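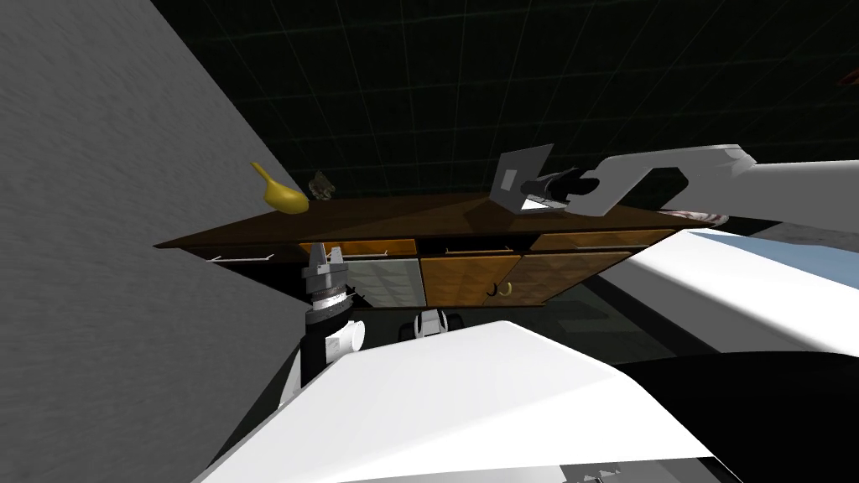

Prarnden

Search this site Go

2 min read

Prarnden is a small harbor town on the western shore of Faden Bay, best known for its long shingle beach, its Saturday-morning sort of pace all week long, and a main street that runs (with a few charming wobbles) from the old rail station straight down to the water. Visitors tend to come for an afternoon and find themselves looking up room rates by supper.

History

The town grew up beside a ferry landing, where boats from Virk, the larger port across the bay, unloaded flour, lumber and mail. When the railroad arrived, so did the summer families, and nearly 40 of their shingled cottages still stand on the hill behind the church, most of them with deep porches and a good deal of salt in the paint.

Beach and surroundings

The beach is divided by three stone jetties. Swimmers keep to the north end, which is sheltered and slopes gently, while surfers favor the south, especially once the fall swells begin. A footpath of 4 miles follows the bluffs to Ivora Point, passing two freshwater springs and a great many blackberry bushes, and it is a lovely walk in July if you start before the heat.

Food and music

Smoked fish is the local specialty, usually served on dark bread with pickled onion. The bandstand near the station hosts free concerts through the summer, mostly brass and old dance tunes, and people bring blankets and stay until well after dark.

Contact us | Copyright Faden Bay Travel Encyclopedia | Back to top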